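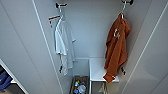
Tummont Interiors — Customer Support
Ticket 2356
Product: Wurkevwood entry alcove, narrow, white finish
Opened: Tuesday, March 20, 2018
Status: Solved

Issue as reported by customer

Hi! First of all, I love this alcove. We put it in by the side door in December and it has made our mornings so much better. There's a bench to sit on for shoes, a basket for small stuff, and a place for everybody's tops. I'm writing about the hooks. The one on the left has started to turn. If I hang something light on it, it stays put. If I hang a winter coat, the hook slowly leans over to one side and the hanger slides along until it bumps the side wall. I push it back up straight and by dinner it has leaned over again. The right one is solid as a rock.

I also have a question about the spacing. With clothes on hangers, the sleeves end up resting against the side panels and I'm seeing a faint gray smudge on the white. Is that normal, and what can I clean it with?

Reply from support

Thanks for the kind words, and for such a clear write-up! A turning hook is very fixable and you won't need to take the alcove apart.

Please check these and write back with what you find:

1. Take everything off the left hook and try to turn it by hand. Does only the hook move, or does the small plate behind it move too?
2. Look for a gap between the plate and the back wall. A sheet of paper is a good test. If the paper slides in, the screws have backed out.
3. Tell us which screws you used. The alcove ships with short ones for mounting into the back panel alone and long ones for mounting through the panel into a stud.

For now, keep heavy coats on the right hook and use the left for shirts and other light things.

Customer

OK, I had fun with this. The plate moves with the hook, just a little. Paper goes in at the top but not at the bottom. And I found the bag with the long screws still in the kitchen drawer, unopened, so I guess that answers number three. Both hooks are on short screws. The right one must be lucky.

I went over the wall with a stud finder from the hardware store in Rornville and there is a stud right behind the left hook, and another close to the right one but off by maybe a finger's width.

Reply from support

Great detective work! The paper test tells us the top screw has pulled forward. Here's what we'd do:

Left hook. Remove both short screws. Put the long screws through the same holes and into the stud. Go in by hand for the last few turns and stop when the plate sits flat. Please don't use a power driver at the end, it can crush the panel around the hole.

Right hook. Leave it where it is if it's tight. If it ever loosens, use the Arsenault panel anchors, part 1736. They fit the existing holes and come in a pack of 2. You won't need them for the left side.

Smudges. A damp cloth with a drop of dish soap, then a dry cloth. Skip the scrubbing sponges — they leave shiny patches on a matte finish, and those don't come off. Slimmer hangers help with the rubbing too, especially for hoodies and anything else with bulky sleeves.

Customer

Done! The first long screw went in like butter and then bit into the stud, and you can really feel the difference. The plate is flat, no paper gets in anywhere. I hung my heaviest wool coat on it overnight and it was straight as an arrow this morning.

The smudges came off with the soap and water. One spot low on the left needed a second pass, but it's gone. I also swapped to slim hangers and there's a bit of daylight between the sleeves and the walls now, which makes the whole nook feel wider.

One more thing while I have you. Can I add a third hook in the middle of the back wall? I'd like one for a tote bag.

Reply from support

So glad to hear it! Yes, you can add one. In the narrow size we'd put it lower than the other two, so the bag hangs beneath the shoulders of the clothes and doesn't push them into the sides. Check that it clears your head when you sit down on the bench. The single hook is part 1324 and comes with both screw lengths. If there's no stud at that spot, get the anchors as well.

We'll mark this one solved. Replying to this ticket will reopen it.

Customer

Hook ordered, plus the anchors. Thank you so much!

Ticket closed
Cause: short screws used on left hook
Fix: replaced with long screws into stud
Parts sent under warranty: none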